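Cuaderno de taller, célula 2
26 de junio

Empiezo por lo que dejé a medias en la entrada anterior: la pinza del brazo izquierdo seguía cerrando torcida. Danang la había desmontado en mayo para cambiar las almohadillas y desde entonces el dedo derecho llegaba antes que el otro, poquita cosa, pero lo bastante para que al coger un cubo lo girase un pelín antes de apretarlo. Con piezas sueltas da igual. Con una fila pegada es un desastre, porque el cubo gira y se lleva por delante al vecino.

Desmontaje
Quité los dos dedos (cuatro tornillos cada uno, los de cabeza avellanada, ¡ojo que el destornillador rojo los come!) y limpié la guía con alcohol y un bastoncillo. Salió una pelusa negra asquerosa, mezcla de grasa vieja y polvo de impresión. El piñón está bien, lo miré con la lupa diente a diente. La cremallera del lado derecho, en cambio, estaba montada un diente corrida. Un solo diente. Llevamos semanas corrigiéndolo por software y era eso.

La volví a meter en su sitio, puse una gota de la grasa blanca de Zariņš (queda medio tubo, Nabila, apúntalo en el pedido porque tarda una barbaridad en llegar) y apreté en cruz, primero flojito y luego a tope. Abrir y cerrar a mano, sin corriente, veinte veces. Va suave, sin el saltito que se notaba antes a mitad de recorrido.

Cero de la pinza
Arranqué el controlador Weltbridge y borré el desfase que había metido Amirul en el fichero de configuración. Lo dejé comentado por si acaso, no me mates. El procedimiento, que siempre acabo buscando en tres cuadernos distintos:

1. Pinza cerrada a mano hasta que los dedos se toquen, motor sin par.
2. Leer el encoder y apuntar el valor. Me dio 1502.
3. Abrir a tope, leer otra vez. 2723.
4. Guardar los dos valores en la configuración y reiniciar el nodo de la pinza. Solo el nodo, no el armario entero, que luego hay que volver a referenciar los dos brazos y se va media mañana.
5. Cerrar con el par bajo y comprobar que vuelve al valor del paso 2.

Al primer intento no volvía, se quedaba corto. Era la almohadilla nueva, que sobresalía por la punta. La recorté con el cúter y repetí desde el principio. Segundo intento, bien. Los valores de arriba son ya los buenos; los del primero los he tachado en la hoja para que no se le ocurra a alguien copiarlos.

El cable de la cámara de muñeca
Esto me lo encontré de rebote. Al girar la muñeca hacia dentro, la imagen se cortaba medio segundo y volvía. Zahira juraba que era el concentrador USB y yo que era el driver, y no teníamos razón ninguno de los dos: la brida que sujeta el cable al antebrazo estaba tan apretada que el conector tiraba al llegar al final del giro. Corté la brida, dejé un bucle generoso y puse dos de velcro. He estado un buen rato moviendo la muñeca de tope a tope y ni un corte. El registro marca 957 fotogramas seguidos sin perder ninguno, así que por mi parte cerrado. Si vuelve a pasar, mirad primero el bucle antes de tocar nada en el ordenador, por favor.

También pasé un paño de microfibra por la lente. Tenía una huella enorme (¿de quién será?).

Mesa y referencia
Para probar la pinza he vuelto a la hoja blanca debajo de los cubos. Con la mesa oscura los cubos verdes se perdían y el detector se inventaba bordes donde le daba la gana. Aatos propone pintar la mesa de gris claro, y yo me apunto, pero habría que parar la célula y esperar a que seque. De momento, papel. La única pega es que se mueve con nada, así que hay que mirar que esté bien plano antes de lanzar la secuencia.

El resto de los trastos de cocina se queda en la mesa, que para eso están: el vaso rojo con sus utensilios, la zanahoria de juguete, la tabla de cortar. Quiero saber si la pinza se porta con la mesa llena, no con la mesa bonita.

Aproximación a la fila
Bajé la muñeca a velocidad lenta, con la pinza abierta y el dedo gordo en la seta. La fila de cuatro va en diagonal sobre el papel, y están tan pegados que entre uno y otro solo se distingue una rayita clara. Lo que busco en esta vista es que el hueco entre los dos dedos quede sobre la fila y que ninguno de los dos me tape los cubos. El derecho tapa parte de la zanahoria, pero eso me da lo mismo, hoy no la cojo. El otro brazo, arriba al fondo, con las mordazas hacia abajo. Me lo guardo como referencia para cuando alguien vuelva a tocar la muñeca. 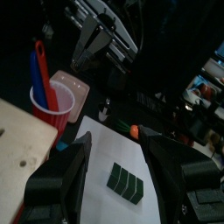 Secuencia de prueba
Lancé el programa corto, el de coger el cubo del extremo, levantarlo, volver a dejarlo y abrir. Hice 38 ciclos. El cubo ya no gira al cerrar, que era lo que me traía de cabeza, ¡qué alegría! Dos veces arrastró un poco al vecino al subir, y creo que es cosa del par de cierre, que sigue puesto para las piezas de Vemham, mucho más pesadas. Lo bajé un punto y no lo volvió a hacer, aunque me gustaría ver una tanda larga antes de fiarme.

Pendiente
Pedir grasa y bridas de velcro (Nabila).
Pasar los valores nuevos a la copia de configuración de Gimitthorpe, que allí siguen con los viejos (Amirul).
Revisar la cremallera del brazo derecho. Si Danang montó las dos el mismo día, yo no pondría la mano en el fuego.
Etiquetar el destornillador rojo o tirarlo directamente.
Preguntarle a Aatos qué pintura, y si huele mucho.

Dejo la célula apagada, el armario con llave y los dedos viejos en la caja de tornillería, segundo cajón.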